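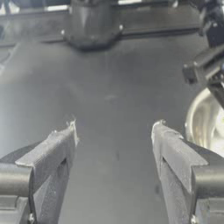

Chapter 7
A Place for Everything: Storing and Sorting in the Home

Open any drawer in your home and have a proper look. Who decided that the scissors live there? Why is the string next to them, and why has that one key been in the corner for as long as you can remember? Every drawer is a small record of how a household works, and once you start reading them it is very hard to stop!

In Chapter 6 we looked at how things come into the home: shopping, gifts, hand-me-downs, post. Now we follow them to the next stage. Each object has to be put down somewhere, and the choice of where affects how often it is used, how long it lasts and how much time goes on hunting for it. The Zulludberg Home Survey, which we shall come back to in Section 7.3, listed more than 3,000 separate items in a single family house, and the family could say straight away where most of them were kept. That is a wonderful feat of memory, and most of us manage something like it every day without noticing.

We begin with the simplest idea in the chapter, the difference between a store and a resting place. A store is where a thing goes when you have finished with it. A resting place is where it waits between one job and the next: the chair with the jumper on it, the end of the worktop where the post piles up, the bottom stair. Older books on housekeeping treated resting places as plain bad habits. We take a kinder view, as a good resting place can save a lot of walking, and trouble only starts when things stay there for weeks.

By the end of the chapter you should be able to:
tell a store from a resting place in a room you know well
sort a mixed group of objects by use, by size and by how often they are needed
draw a simple storage plan of one cupboard, with labels
explain why two sensible people might sort the same drawer in different ways

Key words: store, resting place, reach zone, sorting rule, overflow

Starter activity (60 minutes, in pairs)
Choose one drawer or shelf, at home or in the classroom, and ask permission before you empty it. Lay everything out on a table. Agree on a sorting rule, write it down, and put everything back by that rule. Then swap with another pair and try to work out their rule from the result alone. Keep your notes, as you will need them for the Nondamville kitchen study in Section 7.2.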